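Junder Kids
Home
Ask a Question
Things Around the House

Are Hard Cases Really Tough?

People who sell hard cases love the word "tough." They say it on the box, on the sticker and in the ad. Should you believe them? Maybe. Let's check what a plastic case can do before we spend any allowance on one.

Start with the ribs. Ribs are the raised lines you find on a lot of plastic cases. A flat sheet of plastic bends easily. Try it with the lid of a margarine tub. Now fold a piece of paper back and forth like a fan and lay it across two cups. It holds up a small toy that would make a flat sheet sag. Ribs do the same job for a lid.

So ribs help. They can also be there to look strong, and it's hard to tell which kind you have just by staring at them. The big black case on the table by the flowery wallpaper has them along its lid and its sides, and the name GREENER on the lid. A name in raised letters doesn't make anything stronger, by the way.

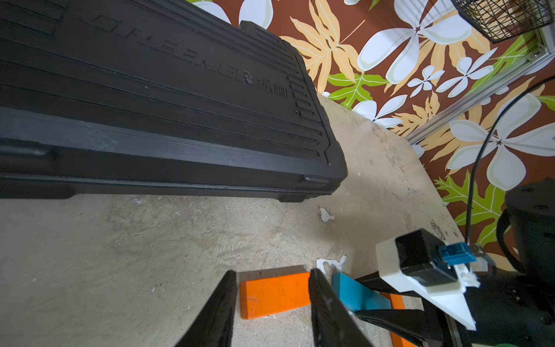 Babatunde Okoro wrote in to say that his case from Skurnton had plenty of ribs and still popped open when he dropped it down 6 stairs. The lid was fine, he said, but the latch snapped clean off.

I believe him. A case is only as good as the part that holds it shut, and ads don't talk much about latches. Open and close one a few times in the store. Does it click? Does it wiggle?

Then there's the stuff inside. Put three wooden blocks in a big empty case and shake it. Hear that? The case may not get a scratch, but the blocks are banging into each other and into the walls. An old towel fixes most of that, and it's free.

What about "waterproof"? Look for a soft rubber strip where the lid meets the bottom. If you can't find one, I wouldn't take that case in a canoe.

Next: Do Lunch Boxes Keep Anything Cold?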